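Mes astuces pour laisser la cuisine tranquille avant de partir en voyage

Je rentre de Porto avec les pieds en compote, trois boîtes de sardines et une seule certitude : le voyage commence chez soi, devant le frigo, la veille du départ ! Avant, je bouclais ma valise à minuit et je laissais la cuisine comme elle était. Au retour, bonjour l'odeur...

Donc maintenant, quatre jours avant de partir, je ne fais plus de courses. On finit les légumes en soupe, les fromages en gratin (mon fils adore cette période), et le pain rassis passe au congélateur, en tranches. Ce qui reste et qui ne tiendra pas, je le donne à ma voisine Sandamali Begum, qui me rend la pareille quand elle part chez sa sœur.

Pour le frigo, s'il reste allumé, un petit coup d'éponge avec de l'eau tiède et du bicarbonate, et une coupelle de marc de café bien sec sur la clayette du milieu. Si vous l'éteignez, videz tout et laissez la porte entrouverte avec un torchon roulé, sinon c'est la moisissure assurée.

Le congélateur, lui, a droit au truc de la pièce : un verre d'eau congelée, une pièce posée dessus. Si vous la retrouvez au fond, il y a eu une longue coupure de courant et on jette tout, sans discuter.

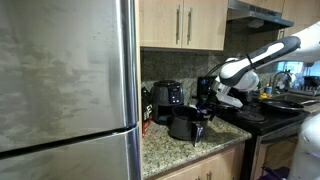
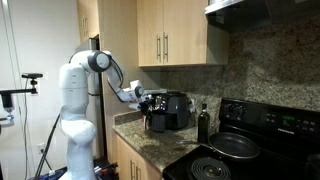 Ensuite, les éviers. Une poignée de bicarbonate, un verre de vinaigre blanc, on laisse mousser, on rince à l'eau bien chaude. Pour une absence de plus de 2 semaines, je verse en plus une cuillère d'huile dans le siphon, ça évite que l'eau s'évapore et que les odeurs remontent.

Et puis il y a le petit sac du retour ! Un paquet de pâtes, un bocal de sauce, du lait longue conservation, du café. Le soir de Porto, l'avion avait du retard, on a passé la porte à 23 heures passées, et ces pâtes-là, je vous jure, valaient bien celles d'un restaurant.

Pranab Thambiah m'a demandé en commentaire ce que je fais du lave-vaisselle : vidé, filtre rincé, porte entrebâillée. Pour les plantes de la fenêtre, je vous raconterai en janvier, j'ai encore perdu mon basilic.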